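老犬离开犬舍之后
内鲁特布里奇的终身寄养制度与一家收容机构的调整

在内鲁特布里奇(Nerutbridge),库尔基茨动物收容中心的大门每天上午十点向公众开放。来访者沿着砖砌走道进入犬舍区,首先经过的是幼犬和青年犬的隔间,再往里走,拐过饲料间,才到老年犬所在的北侧一排。多年来,这条路线决定了许多事情。多数家庭在走到拐角之前就已经作出了决定,填表、缴费、签字,然后从同一条走道离开。

北侧那一排的情况因此长期没有改变。年满八岁的犬只进入收容中心以后,停留时间明显长于其他年龄段。它们当中有的因主人去世而被送来,有的因主人迁入不允许饲养动物的住处而被送来,也有一部分在街头被发现,身上没有任何可供识别的标记。收容中心的档案中,一只名叫谢苗(Semen)的混血牧羊犬在北侧住了513天,是现有记录中停留最久的一只。它的病历夹厚到需要另换一个文件盒,里面有关节炎的用药记录、两次拔牙的手术单,以及历任饲养员对其食欲和睡眠的逐日记载。

谢苗后来离开了收容中心。它的去处在手续上并不属于领养,所有权至今仍登记在库尔基茨名下。它所适用的安排,在中心内部文件中称为“终身寄养”,即由一个家庭负责日常照料,由收容中心继续承担医疗费用和法律责任,直至动物去世。这一制度在内鲁特布里奇实施以来,已有212只老年犬由此进入家庭生活,目前登记在册的寄养家庭为74户。

制度的由来

终身寄养的想法在动物福利领域并不新鲜,许多地方的救助团体都曾以不同名目尝试过类似做法。内鲁特布里奇的特殊之处在于,它由一家承担法定收容职能的机构主动提出,并写入了机构与地方主管部门之间的服务协议。这意味着寄养犬只的数量、医疗支出和回访情况均须定期报告,也意味着中心不能在经费紧张时单方面终止对寄养家庭的支持。

最初的方案由亨里克·克拉默(Henrik Kramer)起草。他当时负责犬舍的日常管理,对北侧一排的情况最为熟悉。据他回忆,促使他动笔的是一份年度药品清单。清单显示,老年犬在收容环境中的镇静类和止痛类用药逐年增加,其中一部分与疾病本身没有直接关系,所应对的是长期处于噪声、硬质地面和频繁更换看护人员之下所产生的症状。“我们在用药物补偿环境,”克拉默在方案的前言中写道,“而环境是可以更换的。”

方案提交后并未立即获得通过。反对意见主要集中在两个方面。其一是责任问题:动物的所有权不发生转移,一旦发生伤人、走失或邻里纠纷,由谁承担后果。其二是费用问题:老年犬的医疗支出本来就高,分散到各个家庭以后,诊疗、取药、急诊都将变得更难集中安排,成本可能进一步上升。主管部门要求中心先在城区范围内试行,再视结果决定是否推广。

试行期间,中心与当地的希勒(Shearer)诊所达成协议,由后者为寄养犬只提供统一价格的基础诊疗。诊所每周留出固定时段接待寄养家庭,处方由双方共同存档,药品则从收容中心的药房发放。这一安排使急诊次数的增长得到了控制。试行结束时的评估报告认为,寄养犬只的平均医疗支出与犬舍中的同龄犬大体持平,用药结构则出现了变化:镇静类药物所占比例下降,关节和牙科方面的治疗有所增加。报告对后一项变化的解释较为谨慎,指出寄养家庭与动物同处一室,更容易察觉行走迟缓、进食困难一类的细微变化,因而就诊更早。

遴选与匹配

申请成为寄养家庭的程序,比一般领养更为细致。申请人需要提交住房情况说明,注明楼梯、地面材质和户外活动空间;需要说明家庭成员白天在家的时间;已有其他动物的,还须附上免疫证明。中心会安排一次入户走访和一次见面。见面通常在收容中心后院的安静房间进行,那里没有其他犬只经过,地面铺有防滑垫,申请人可以与动物共处一个下午。

匹配工作目前由金加·绍洛伊(Kinga Szalai)主持。她所使用的匹配表共有两页,第一页记录动物的身体状况和习惯,第二页记录家庭的作息。绍洛伊表示,第二页的作用常常被低估。老年犬对时间的依赖程度很高,喂食、外出和熄灯的时刻一旦固定下来,许多在犬舍里表现出的焦躁行为会自行减轻。反过来,一个对动物抱有极大热情但作息多变的家庭,往往需要更长的磨合期。中心并不因此拒绝后一类申请人,但会建议他们先从适应能力较强的犬只开始。

匹配表中还有一栏询问申请人对动物临终阶段的看法。这一栏最初引起过争议,有申请人认为在见到动物之前就谈论死亡过于生硬。中心保留了这个问题,修改了措辞,并将其移到面谈中由工作人员口头提出。绍洛伊认为,事先谈过这一点的家庭,在真正需要作出决定的时候更愿意与中心联系,也较少拖延。

寄养协议对双方义务作了逐项规定。家庭负责提供住处、日常喂养和陪伴,按时带动物复诊,不得自行更换处方药物,不得将动物转交第三方。收容中心负责医疗费用、责任保险和必要的辅助器具,例如坡道、升高的食盆和行走吊带。家庭因病、搬迁或其他原因无法继续照料时,可以提前通知中心,由中心安排接回或转至另一户。协议没有设定最短期限。按照克拉默的说法,设定期限会使一些原本合适的年长申请人望而却步,他们担心自己的健康状况无法保证履约。

年长者与老年犬

从现有寄养家庭的构成来看,退休人员占了相当大的比重。这与方案起草时的预期一致。在普通领养中,年长申请人常因为担心动物比自己活得更久而犹豫,收容机构出于同样的考虑,有时也会婉言劝阻。终身寄养在制度上消除了这一顾虑:动物始终属于中心,照料者发生变故时,它不会失去着落。

城东的一处老年公寓为此修改了住户守则。此前,公寓只允许住户保留入住时已有的动物,不允许新增。修改后的守则规定,凡由收容机构保有所有权并投保的老年犬,可在征得同层住户同意后进入公寓。守则施行以来,公寓中庭的长椅被重新排列,留出了一条可供缓行的环形小径。傍晚时分,常有住户与犬只在那里同行,步速相近。

公寓管理方在给收容中心的来信中提到,动物进入以后,住户之间的往来有所增加。过去只在用餐时见面的人,开始在早晨相约外出。来信也列举了若干困难:夜间吠叫曾引起投诉,一位住户对犬毛过敏,电梯内需要另行规定动物站立的位置。中心逐项作出答复,并为其中一只听力严重下降、夜间容易受惊的犬只调整了睡眠区域,将床垫移至能看见主卧房门的地方。此后没有再收到同类投诉。

也有一些家庭选择接收老年犬,是出于对另一段经历的延续。他们自己的犬刚刚去世,家中仍保留着牵引绳和食盆,却不愿意从幼犬重新开始。对这类申请人,绍洛伊通常会建议稍作等待。她认为,间隔多久并无定规,要紧的是申请人在谈到新来的动物时,能够将它与前一只区分开来。

并非所有寄养都进展顺利。有的犬只进入家庭后出现护食行为,有的在独处时毁坏门框,也有家庭低估了失禁护理所需的时间和体力。中心对此类情况设有电话支持,工作时间以外由值班人员接听。接回的犬只不会被标注为“失败”,档案中仅记录原因和后续安排。库尔基茨的工作人员坚持这一写法,理由是标签会影响下一户家庭的判断。

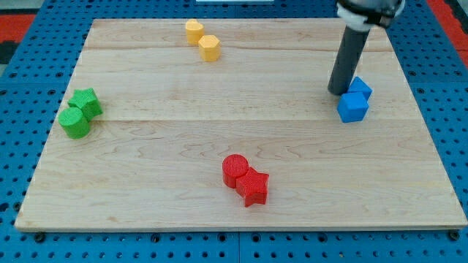 奥黛特·科斯特(Odette Coste)对这套制度持有不同看法。她认为,终身寄养在实践中有可能成为普通领养的替代品,使一些原本愿意承担全部责任的家庭转而选择由机构付费的方式。长此以往,收容机构名下的动物只会越来越多,而公众对于饲养老年动物究竟需要付出什么,反而会变得模糊。在她看来,更稳妥的办法是降低老年犬的诊疗价格,让领养者以所有人的身份获得同样的支持。“责任应当跟着动物一起走进家门,”她说,并建议中心公布申请人在领养与寄养之间如何选择的统计。

这一批评在内鲁特布里奇引起了认真的讨论。收容中心承认,目前的登记方式无法判断有多少寄养家庭本来会选择领养。自下一年度起,申请表中将增加相关问题,结果随年度报告一并公开。中心同时指出,在制度实施之前,北侧犬舍的老年犬极少有人问津,因此即便存在替代效应,其规模也应当有限。科斯特对这一解释未完全接受,但表示愿意等待数据。

克拉默本人的态度较为开放。他说,方案最初就没有把寄养设想为唯一的出路。已有若干寄养家庭在一段时间后主动提出转为领养,中心为此设立了简化程序,并允许转为领养的家庭继续以协议价格在希勒诊所就诊。他认为,两种方式之间如果能够自由转换,争论的焦点就会从名分转到照料本身。

犬舍内部的变化

寄养制度的影响并不限于离开的犬只。北侧一排腾出空间以后,收容中心对剩余隔间进行了改造。相邻的两间打通为一间,硬质地面上加铺了可拆洗的软垫,靠走道的一侧增设了半高的挡板,使动物在卧下时不必直接面对来往的人群。照明改为随时间逐渐变暗,以代替过去统一熄灯的做法。改造工程在十月完工,费用由一笔遗赠和中心的维修经费共同承担。

参观路线也作了调整。来访者现在由东门进入,先经过老年犬区,再前往其他区域。这一改动在内部曾有顾虑,担心会增加老年犬受到的打扰。实际运行中,中心规定该区域每次只允许一组来访者停留,并将儿童团体参观安排在老年犬午睡以外的时段。饲养员的观察记录显示,犬只对门口动静的反应较改造初期有所减弱。

饲养员的工作内容随之发生变化。过去,他们的大部分时间用于清洁和投喂;如今,每位饲养员还须为自己负责的犬只撰写一份生活说明,供日后的寄养家庭参考。说明的写法没有统一格式,内容从饮水习惯到对特定声音的反应,无所不包。格利克里娅·塞奥多拉科普卢(Glykeria Theodorakopoulos)在犬舍工作多年,她写的说明篇幅往往最长。其中一份提到,某只猎犬在下雨前会拒绝从左侧门口出去,若打开右侧的门则毫无异议。寄养家庭后来来信证实,这一习惯在新居中依然保持。

塞奥多拉科普卢表示,撰写说明改变了她观察动物的方式。以往的记录只关注异常,即何时拒食、何时跛行、何时发热;现在则需要写下平常的一天是怎样度过的。她认为后者对兽医同样有用,许多疾病的早期表现只是平常的一天变得稍有不同。诊所方面对此表示认可,已要求在首次就诊时附上说明的副本。

医疗与临终照护

老年犬的医疗问题很少单独出现。心脏、肾脏、关节和牙齿的状况相互牵连,一种药物的剂量往往取决于另一种疾病的进展。寄养家庭并不具备专业背景,因此协议规定的复诊间隔较短,检查项目也较为固定。每次复诊后,家庭会收到一页文字说明,以通俗语言写明用药变化和需要留意的迹象。早期的说明由诊所直接出具,术语较多,有家庭反映难以理解,现改由双方共同拟定。

疼痛评估是复诊中的重点。犬只倾向于掩饰疼痛,在诊室的陌生环境中尤其如此。诊所因而请家庭在家中记录若干日常动作,例如起身所需的时间、是否回避楼梯、被触碰后腰时有无回头。这些记录不要求精确,按照兽医的说法,前后几周之间的对比比单次数值更有意义。

关于何时结束治疗,中心没有制定统一标准。协议载明,最终决定由兽医、中心和寄养家庭共同作出,三方意见不一致时,优先考虑动物的舒适程度。在实际案例中,意见分歧较为少见,更常见的情况是家庭希望得到一个明确的时间建议,而兽医只能提供一个范围。中心为此安排专人在这一阶段与家庭保持联系。多数家庭选择在家中完成最后的程序,诊所为此提供上门服务。

动物去世以后,中心会将其档案的副本连同生活说明一并交给家庭。有的家庭不久之后再次提出申请,有的则不再与中心联系。两种情况都受到尊重。中心每年向曾经的寄养家庭寄送一次问候信,收信人可以随时要求停止。

经费与推广

制度能否持续,最终取决于经费。目前的资金来自三个方面:地方主管部门按服务协议拨付的款项、公众捐赠以及遗赠。其中拨款部分相对稳定,捐赠部分则随季节和经济状况波动。牙科手术和影像检查是支出中增长较快的两项。中心已与诊所就下一期协议价格进行商谈,并在考虑设立专门的老年犬医疗基金,以避免急诊支出挤占日常预算。

邻近地区对这一做法表现出兴趣,已有四个市镇派人前来了解情况。尤安·里奇(Euan Ritchie)参与了其中两次接待。他提醒来访者,内鲁特布里奇的条件有其特殊性:城区面积不大,诊所与收容中心相距很近,寄养家庭多数可以步行或乘公交前往复诊。在人口分散的乡村地区,同样的制度需要配备流动诊疗车辆或在各地另设取药点,费用结构会有很大不同。他建议有意推行的市镇先核算医疗可及性,再确定寄养规模。

里奇还谈到人员问题。寄养制度将一部分照料工作转移到了家庭,但并没有减少收容机构的工作量。走访、回访、药品发放和电话支持都需要专人负责。若仅以节省犬舍开支为目的引入这一制度,结果很可能令人失望。库尔基茨在试行初期就曾因人手不足而积压回访,致使两户家庭在遇到困难时未能及时得到答复,后来通过调整排班才得以改善。这段经过如实写入了评估报告,现已成为接待来访时必讲的内容之一。

主管部门预计将在现行服务协议期满前作出是否扩大范围的决定。候选方案之一是将老年猫纳入制度。猫对环境变更的反应与犬不同,见面和匹配的方式需要重新设计,绍洛伊正在为此拟定一份单独的表格。另一项方案是允许寄养家庭在短期外出时互相代为照料,以减少犬只临时返回犬舍的次数。后者在家庭中呼声较高,但涉及保险条款的修改,仍在磋商之中。

谢苗现在住在河边一幢带坡道的平房里。它的后腿需要借助吊带才能走完整段河堤,复诊记录显示体重稳定,牙龈状况良好。照料它的家庭在最近一次回访表上只补充了一项请求,希望中心更换一副较宽的吊带,原来的那副在腹部一侧有些磨毛。吊带已由药房寄出。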